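Prandholm Closing Bell Ticker
Desk display for stock indices, currencies and crude
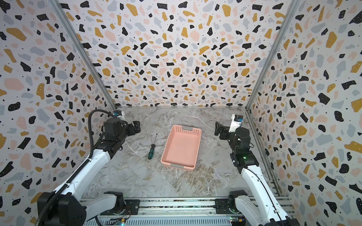 The Prandholm does one job. It sits on your desk and shows you what the market has done to your savings, in green or red, at a brightness you can set yourself. There are 16 levels. Most owners settle on a low one by March.

Out of the box it follows the main indices in New York, London, Frankfurt, Tokyo and Hong Kong, plus oil, gold and the big currency pairs. You can add your own shares from the menu, up to 2,020 of them, though if you own that many you probably have someone to watch them for you.

Prices come over Wi-Fi from the Pereo data service. The first 3 months are included. After that you pick a plan or let it drop back to closing prices, and plenty of long-term investors find those more than enough excitement.

What's new in this version

The scroll wheel no longer squeaks. The "foreign fund flows" screen has moved to the front menu after a great many emails, several of them from the same man in Tijani. Quiet Mode now hides any holding that has fallen by more than a figure you choose. It still exists. You still own it.

"I bought the first one to keep me calm during the trading day," writes Tullio Martinelli, who has since bought a second. "It keeps very good time."

Specifications

Display: two-line color, matte finish
Power: USB-C, cable included
Battery backup: around 2 hours
Alerts: chime, flash, or neither
Languages: English, Italian, German
Warranty: 2 years, covering the ticker only and no part of your portfolio

In the box

Ticker, stand, cable, quick start card, and a sheet of legal text longer than the quick start card.

Sold and serviced by Zesov. Prices shown on the device may be delayed and should not be taken as investment advice. The same goes for the chime.

Page updated October 8, 2025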